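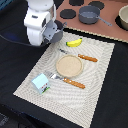 I have been meaning to write about the Gollevdale kitchen appeal since before Christmas, and now it is December 30, 2023 and I have run out of excuses (and mince pies). Some of you will remember the river coming up in the autumn and getting into the bottom half of the village. Most of the houses down there are drying out now, but drying out is only the start of it, and plenty of families have gone home to a kitchen with no cupboards and nothing to put in them if they had. So the appeal is collecting the small stuff, the kind the insurance takes forever over. Think of a little dark grey pot with a loop handle, or a big woven placemat in off-white and beige with a ripply pattern, and you've got the idea exactly. Things that make a table look like yours again!

It was Corentin Brunet who got me into it. He lives up on Mathias Lane, well above the water, and he started by offering his garage as somewhere to store a few boxes. By the end of the first week he couldn't get his bike out. When I last went round there were 323 items written down in his notebook, everything from colanders to a fondue set, and he had given up on writing down teaspoons altogether.

The money side is going well too. The quiz night at the Mumach brought in £894, and I am still cross that my team came second over a question about otters. Jolex, the hardware shop by the bridge, has been letting us have paint and sealant at cost price even though they had water in their own stockroom, and I think that's pretty decent of them. If you need a tin of anything this winter, do buy it there.

What we are short of:

Saucepans with lids that fit
Sharp knives (wrap them in cardboard, please, I have a plaster on my thumb as I type)
Kettles, new or nearly new
Tea towels, any amount
Baking trays that aren't buckled

What we have plenty of is mugs. We have so many mugs. I love you all but please keep your mugs.

If you would sooner give money, there's a tin on the counter at Jolex and another behind the bar at the Mumach. It all goes into one pot and gets handed out as vouchers, so people can choose their own things. I didn't see the point of that at first, I'll admit, and then I spoke to a lady who had been given three toasters and really just wanted a decent frying pan.

We'll be taking boxes at the garage right through to the end of February. Knock on the side door, as the front bell has never worked in all the years I've known the place. If you can't carry things up the hill, leave me a comment underneath with which end of the village you're at and I'll come and fetch them in the car. I'm away for the first couple of days of January, but I'll get back to everybody after that.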